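Verpackungskunde, Handout zur vierten Sitzung
Getränkeflaschen aus Kunststoff: Form, Etikett, Sortierung

Stand: August 2024. Die Abschnitte 1 bis 3 werden in der Sitzung besprochen, Abschnitt 4 ist zu Hause zu bearbeiten. Die Folien von Koen Prins liegen im Kursordner.

1. Teile der Flasche

Wir unterscheiden Mündung, Hals, Schulter, Körper und Boden. Die Mündung trägt das Gewinde und den Halsring, an dem der Vorformling in der Blasmaschine gehalten wird. Die Schulter leitet vom Hals in den Körper über. Sie nimmt beim Verschließen und Stapeln die senkrechte Last auf. Ist sie flach, knickt sie leichter ein, ist sie steil, wird die Flasche bei gleichem Inhalt höher. Rippen und kleine Vertiefungen versteifen eine dünne Wand oder dienen dem Griff, manchmal sind sie nur Verzierung. Ohne Zeichnung des Herstellers lässt sich das oft nicht entscheiden.

2. Rundumetikett und Sleeve

Das Rundumetikett ist ein Folienstreifen, der um den Körper gelegt und an der Überlappung verklebt wird. Der Schrumpfsleeve ist ein Schlauch, der über die Flasche gezogen und mit Wärme angelegt wird. Er folgt auch stark gewölbten Formen und kann bis über den Verschluss reichen.

Bei durchsichtigen Flaschen gehört die Rückseite des Etiketts zur Gestaltung. Wer oberhalb des Etiketts in die Flasche blickt, sieht die gegenüberliegende Seite von innen. Je nach Deckung der Folie scheint der Druck durch, und Schrift steht dann spiegelverkehrt. Eine farbige Kante am oberen Rand gibt dem Etikett einen klaren Abschluss gegen das unbedruckte Material.

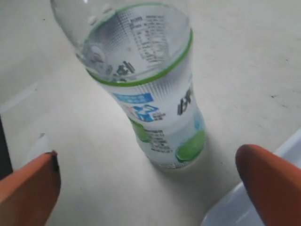 Pieter Nijs wandte dazu ein, ein großes Etikett sei für die Sortierung das eigentliche Problem, und die Gestaltung der Rückseite komme erst danach. Die Nahinfrarot-Erkennung messe, was außen liegt. Bedecke eine Folie aus anderem Kunststoff den größten Teil des Körpers, könne die Flasche in der falschen Fraktion landen. Der Einwand ist berechtigt und wird in Abschnitt 3 aufgenommen.

3. Sortierung

Zu prüfen sind Material des Etiketts, bedeckte Fläche, Klebstoff und Druckfarbe. Polyolefinfolien schwimmen im Waschbad auf und lassen sich von PET trennen, das absinkt. Sleeves aus PETG sinken mit ab und stören beim Aufschmelzen. Eine Perforation hilft nur, wenn sie auch benutzt wird.

4. Aufgabe

Jede Gruppe wählt 2 Getränkeflaschen mit unterschiedlicher Etikettierung, trennt die Etiketten ab und wiegt Flasche, Verschluss und Etikett einzeln. Die bedeckte Fläche wird am abgewickelten Etikett gemessen. Umfang des Protokolls: höchstens 7 Seiten, Tabellen eingeschlossen. Für die Vorstellung sind ungefähr 30 Minuten vorgesehen.

Waage und Messschieber gibt Aivar Lapiņa aus. Protokolle bitte an Luuk Michiels.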